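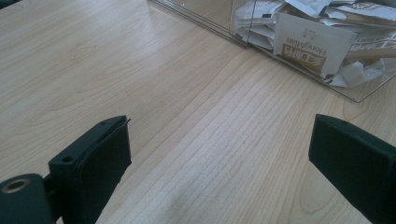

3. Single-Serve Sachets in Campus Cafés

3.1 Background

Paper sachets of sugar, salt and sweetener are offered free of charge in most places where students eat and drink. They are often kept in clear containers on the table, where customers may help themselves. The Okstead campus has three such cafés, and none of them had measured how many sachets were taken or thrown away before this project began.

3.2 Method

The study compared two ways of serving sugar. In the first week, the Sostard café left its sachets on the tables as usual. In the second week, sachets were kept behind the counter and given out on request. Waste bins were sorted at closing time each day by the project group, led by Feng-yi Su. Unopened sachets found in the bins or left on trays were recorded separately from used ones. The café manager gave permission in writing, and customers were told of the study by a notice at the till.

3.3 Results

Deliveries to the café came to 3,000 sachets for the first week, of which 2,875 had left the tables by Friday evening. A total of 628 were found unopened in the bins or on trays. In the second week only 100 unopened sachets were recovered – a clear fall, although the café was also quieter owing to a reading day.

3.4 Limits of the study

Sachets carried out of the building could not be traced. Staff also reported that queues were longer at midday when customers had to ask for sugar, and this was not timed. A repeat of the study is planned for December at the Nusurport site, where a pouring jar will be tested as a third option.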